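Baby naming in **Sadbridge** is a lively local custom in which families choose a newborn's name together, often months before the birth. The town has 3,785 residents and — wonderfully — its own naming night, held each January.
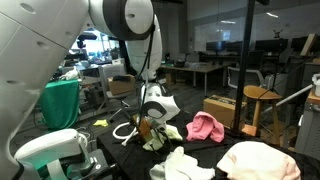 ## Customs

Parents bring a shortlist of three names, and grandparents may add one more. Favourite names are sung aloud to hear how they carry across a room! The midwife Serena Donati wrote down 23 of these naming songs, including the much-loved "Drandlow Lullaby".
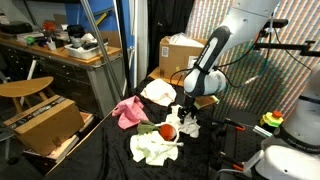

Many of the songs honour a neighbour as well as a relative. Svend Hafþórsson, a retired ferry hand, has had 13 babies named after him, and the colourful short form "Sven-o" is still heard at the school gate. Twins traditionally share a first letter.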